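Kumcombe Typing Errors: data card and README

Version 3, August

Summary

Kumcombe is a table of 3014 typing mistakes made by adults copying out short English texts. Each row holds what the person was asked to type, what they typed, and a label for the kind of mistake. It was put together to test spelling correctors, and it has since been used for other things, some of which I think are a bad idea. See "Uses I would argue against" before you download anything.

I maintain this set and I didn't collect all of it. The first part came from an older collection called Rulto, which had no documentation worth the name. The second part was gathered under the Boremon project with a written protocol. The two parts don't match as well as the version 1 card claimed.

What is in the package

errors.tsv holds the main table, one mistake per row
prompts.tsv holds the 129 source texts
labels.txt has the label definitions, with edge cases
removed.tsv lists rows taken out since version 1, with a reason code
notes.txt is my running list of complaints

All files are UTF-8, tab separated, with Unix line endings. There is a header row in each TSV. Version 1 had Windows line endings in one file and Unix in the others, so if your loader has a workaround for that, take it out.

Columns in errors.tsv

row_id: whole number, stable across versions, so expect gaps
source: "rulto" or "boremon"
prompt_id: points to prompts.tsv
target: the word or number as it appeared in the prompt
typed: what was entered
label: one of the labels below
fixed: yes, no or unknown, for whether the typist went back and corrected it
layout: what the typist said they were using
typist: a random code, with no link to anything else

The fixed column is "unknown" for every Rulto row. The old files kept only final text, so a mistake that was caught and erased never made it in. Any rate of self-correction you work out has to come from the Boremon rows alone. I have seen it worked out from the whole table, with "unknown" counted as "no". Please don't.

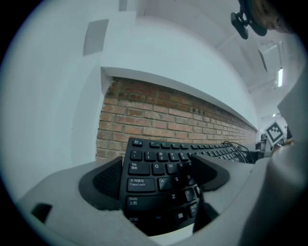

Labels

sub: one character replaced by another
ins: an extra character
del: a missing character
swap: two neighboring characters in the wrong order
dbl: a letter doubled that shouldn't be, or the reverse
space: a space lost, added or moved
num: any mistake inside a string of digits
word: a whole different word, correctly spelled
other: whatever was left over

These overlap. A doubled letter is also an insertion, and the rule is that dbl wins. A wrong digit is also a substitution, and num wins. The word label is the weakest of the lot. If someone types "form" for "from", you can call it a swap or you can call it a different word, and both readings are defensible. The Rulto labelers called it a swap. The Boremon labelers called it a word error until halfway through and then changed their minds. I relabeled those rows as swap in version 2, which makes the table consistent. I'm not convinced it makes it right.

Label agreement

A sample of 500 rows was labeled a second time by someone who hadn't seen the first labels. Agreement looked very good overall, but most of the sample was sub and del, where there is hardly anything to disagree about. On word and other, agreement was poor. I'm leaving the single headline figure out of this card because every time it was printed, people quoted it and skipped the sentence after it. The second labels are in labels.txt, so you can work it out for whichever labels you care about.

About the "adjacent key" claim

The version 1 card said that most substitutions come from hitting a neighboring key. That may be true. The set can't show it. The layout column is self-reported, the options offered were thin, and nobody checked. We have typists who wrote "normal" and typists who wrote the name of a laptop. Without knowing which keys sat next to each other under a given person's hands, "adjacent" is a guess based on a standard US layout — a decent guess for letters, a shaky one for punctuation, and close to worthless for digits. 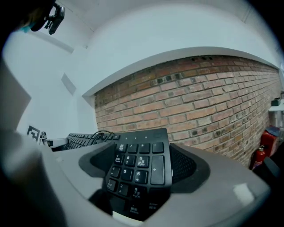

Digits deserve a separate word. Some people type numbers on the top row and some on a keypad, and the table doesn't record which. A 4 typed for a 7 is a neighboring-key slip on a keypad and something else on the top row. A 7 for an 8 fits both. Early on I tried to infer the method from the pattern of mistakes, then used the inferred method to explain the mistakes. That is circular, and the column has been deleted. If you find a copy with a column named num_method, it is an old copy and you should throw it away.

How the Boremon part was collected

Seventy typists copied prompts in a web form, in sessions of their own choosing. They used their own equipment. They were told to type at a comfortable speed and that mistakes were fine. Being told that mistakes are fine probably changes how many you make, and I have no control group to say by how much. Autocorrect was supposed to be off. A handful of rows contain mistakes that look very much like autocorrect at work, and those are in removed.tsv under code AC. I would bet there are more that I missed.

Uses I would argue against

Estimating how often people make typing mistakes. The table has only the mistakes, with no count of correct keystrokes for Rulto at all.

Comparing typists. Most of them have too few rows to say anything.

Training a model from scratch. It's too small, and the prompts repeat.

Telling people apart by how they type. There is no timing data here, by choice, and there won't be.

Known problems

Prompts 12 and 40 are the same text with different punctuation.
Accented characters in Rulto were flattened before it reached me, so the surname Lefèvre in one prompt shows up as "Lefevre" in the target column. Typists who left off the accent are counted as correct.
Trailing spaces were stripped from typed, which hides some space errors.
A few typist codes in Rulto may belong to the same person.

Changes since version 2

Removed num_method. Fixed line endings. Rewrote the labels section. Took the word "representative" out of the summary, where it had no business being.

Corrections

Send the row_id, the label you think it should have, and why. Reports without a row_id go to the bottom of the pile.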